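Shared Workshop Robotics, Evening Course
Handout 4: Building a pair of hand-held grippers and recording your first tasks
Saturday, January 20, 2024

Read this before you come in. Bring it with you too, because the calibration steps are on the second half and you will want them beside you when both hands are full.

Where we are up to

Handout 3 finished with one jaw opening and closing on the bench. Tonight we make that jaw into a tool you can carry around, then make a second one, and then start collecting movements with the pair of them. This is my favourite session of the whole course! Up to now everything has been screws and wiring, and from here on you get to teach by doing.

The plan for our arm (still called Pelo, since the vote went that way) is that it learns from people holding the same kind of fingers it has. You hold the grippers, you do the job the way you would normally do it, and the cameras keep track of where each gripper goes and how wide it opens. Nobody drives the arm with a joystick. If you took the autumn course and remember three weeks of joystick practice, you'll understand why I'm so pleased about this.

What is in the kit

Each pair shares one tub. Check yours against the label on the lid before you start.

Two gripper bodies, halves not yet joined
Four fingers with rubber pads
Two mounting blocks
Two marker plates, each with a different pattern
Two Drirar cable sets (the long ones, 300 cm)
One bag of M3 screws in two lengths
One USB hub and its power adapter

The short screws are for the marker plate and the long ones are for the body. If you put a long one through the plate it will come out the other side and rub on the finger linkage. I've done this twice. The gripper still works, sort of, but it makes a horrible gritty noise and the opening is never read properly after that.

Assembly

1. Lay both halves of the body open on a cloth. Seat the linkage in the lower half and move it by hand from fully open to fully closed. It should glide. If it catches, lift it out and look for a string of plastic left over from printing, usually in the corner nearest the trigger.

2. Fit the fingers loosely. Close the jaw until the pads touch and only then tighten. Tightening with the jaw open gives you pads that meet at the tip and gape at the back, and you'll be dropping pens all night.

3. Close the body. Go round the screws a little at a time, the way you would with a car wheel. Stop when the seam shuts.

4. Fit the mounting block, then the marker plate. The plate must be flat. Even a small tilt throws the angle out, and the error gets bigger the farther the jaw is from the plate. Press each corner with a fingertip and feel for rocking.

5. Check that you have one of each pattern in your pair. Two plates with the same pattern will look like a single gripper that keeps jumping across the room. Very funny to watch on playback, useless as data.

6. Run the cable back along your forearm and leave a loop of slack at the elbow. Some people like a strap, some people don't. Try both.

Setting the opening

Plug in, start the recorder and open the width page. Close the jaw fully and press Zero. Open it fully and press Span. The raw reading at the open end should land near the value written on the tub lid; on the Moreira sensors we bought as a batch, mine reads 954 at full open. Yours will be a bit different and that's fine. What matters is that it comes back to the same number every time. Open and close it ten times and watch. If it wanders, the magnet inside has probably shifted and you'll need to go back to step 3.

Write your two numbers on masking tape and stick it to the tub. Please don't write on the body itself, as the bodies get swapped around between groups.

Choosing a first task

People always want to start with something grand, like making tea. Start with a whiteboard. It stays put, it stands at a good height, and the things you put on it are light and cheap. Markers and magnets will survive being dropped a few hundred times, and so will the floor. Both grippers have something to do as well, which we want, because a two-handed arm trained on one-handed jobs will leave its second hand hanging there like a wet sock.
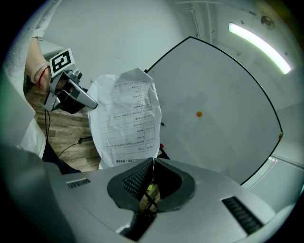

Move slower than feels natural for the first few goes. The recorder runs fast enough to keep up with you, but your own hands are used to feeling things through the skin, and with the grippers on you lose nearly all of that. You'll find you start looking more carefully instead. Good! The arm only has its cameras to go on, so a person who looks before closing the jaw is giving it exactly the kind of example it can follow.

Paper is harder than it sounds. It bends away from you, it curls, and if you come at it face on the fingers just push it flat against whatever is behind it. Come in from an edge or a corner with the jaw slightly open, let one pad slide behind, then close. If the sheet crumples, carry on with the take and finish the job anyway. We keep those. An arm that has only ever met perfect paper is lost the first time it meets the ordinary sort.

A round magnet wants the opposite approach. Straight in, pads either side, close gently, and then tip it off the board with a small roll of the wrist. Pulling straight back works as well but the magnet tends to let go all at once and your hand flies backward.

A good take

Each take should have a clear start and a clear finish. Stand with both grippers in view, hold still for a breath, do the job, come back to where you started and hold still again. Those two pauses save hours later on, since the trimming program looks for them.

Keep the marker plates facing outward as much as you can. When your wrist turns so far that the plate is hidden, the tracker guesses for a moment, and if it has to guess for too long the take goes in the reject folder. The guess is pretty good these days, so don't twist yourself into knots over it.

Things to change between takes:

Where you stand, by half a step or so
Where the objects begin
Which hand goes first
The lights, if nobody else is working nearby

Things to leave alone: the zero and span numbers, the marker plates, and the head camera once it has been set.

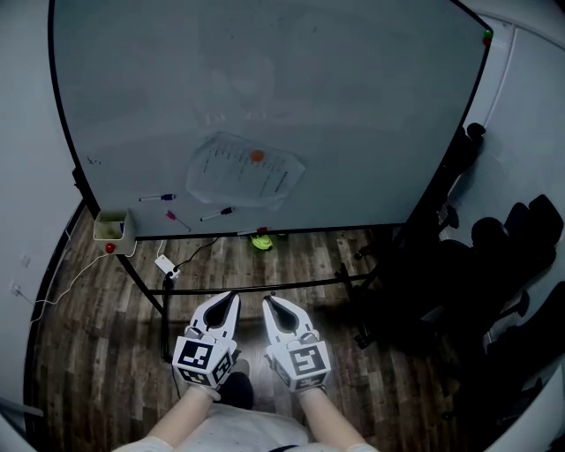 Our target is 400 good takes per pair of students by the end of March. That sounds like a mountain. It isn't so bad once you get into a rhythm, and with two people swapping over you can get through a surprising number in an evening. The group that used the room on the last course pushed on to 500 and their policy was noticeably steadier at letting go of things, so if you are enjoying yourselves, keep going.

Swap every fifteen minutes. The grippers aren't heavy but you are holding your arms out in front of you, and tired shoulders make droopy, wobbly paths. The person resting does the log sheet.

The log sheet

One line per take: take number, initials, task, keep or reject, and a word or two about anything odd. "Dropped and picked up again" is a keep. "Cable snagged" is usually a reject. "Phone rang" depends on what you did about it. Write it down straight away. I've tried filling in a page from memory and got most of it wrong.

Cables and floor

Look down before each take. Cables creep toward your feet over an evening, and with your eyes on the work you won't notice until you tread on one. Push the slack back toward the wall. Chairs go well out of the way too, as stepping back from the board is when most bumps happen.

Common troubles

Jaw opens but doesn't quite close: a finger was tightened crooked. Loosen, close, tighten.

Tracker loses one gripper only: wipe the marker plate. Finger grease under a bright light is enough to do it.

Tracker loses both: the lens needs a wipe, or someone has bumped the exposure setting. It should be fixed, never on auto.

Width reading jumps about: cable first, then sensor. It's nearly always the plug at the hub end.

Recorder says the disk is full: it probably is. Copy the evening's takes to the Cindent drive on the shelf, check that they open, and clear the folder.

Squeaking: dry lubricant on the linkage, tiny amount. Keep it off the rubber pads or you'll be scrubbing them with dish soap.

Before you leave

Unplug at the wall. Coil the long cables loosely, no tight knots around your elbow please. Put the grippers back in the tub with the jaws open so the pads don't take a set. Markers capped.

Homework

Pick a two-handed job you do at home and write out each step as if for somebody with no sense of touch. Folding a tea towel, opening a jar, putting a letter in an envelope. Note every point where one hand holds still so the other can work. We'll pick a few from the pile and try them with the grippers next session, and I would love to see something I haven't thought of.

Handout 5 covers trimming, syncing the three video streams, and the first training run. Bring a laptop if you have one with 8 GB of memory or more. If not, pair up with somebody who does.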